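Brelside's desk shelf and little bee go on sale in Brandotcombe

FOR IMMEDIATE RELEASE
Brandotcombe, 25 Aug 2025

Well, we finally did it! I run Brelside, a small shop for desk stuff, and starting today you can buy our Wostow shelf together with our toy bee (yes, a bee, I'll get to that). I've been working on this pair since May and I'm so happy to let it out the door.

First, the shelf. It sits under your monitor, light wood, with black drawer fronts on the left and open space for the bits you reach for all day. At our place the power strip lives in there, and the tissues go on top. I love having the drawers for pens and the open part for everything I'd otherwise lose.

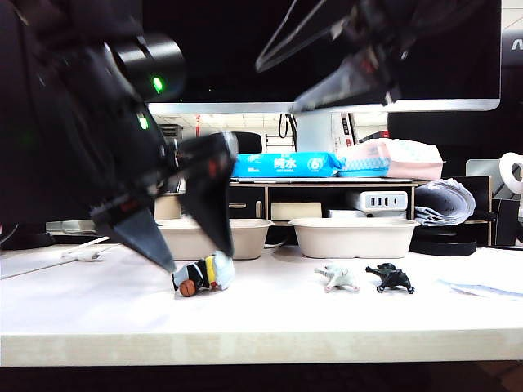
About the bee

My desk is white and pretty plain, and I wanted one cheerful thing on it. So the bee got a round brown head, thin white stripes on a black body and a bright yellow band around the middle. The wings are a pale, see-through light blue, and I fussed over that blue for weeks. It's small enough to stay out of the way of your papers.

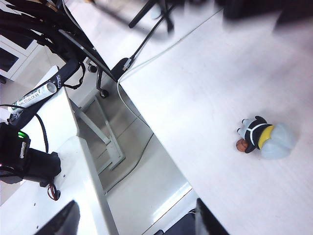
We tried over 155 color mixes before I stopped changing my mind, and I still keep 11 of the rejects in a drawer at home. The shop in Brandotcombe will have the bee on its own too, if you've already got a shelf you like. You can come in and handle both, pull the drawers open, ask me anything.

Lopes, our delivery partner, is taking local orders, and most of them should be at your door in three days. Shelves come put together. If a drawer sticks, bring it back and we'll swap it.

Writers and bloggers who'd like to borrow a set can ask for one at the counter or write to the shop. Please say whether you want the bee, the shelf or both!

Press contact: Brelside, Brandotcombe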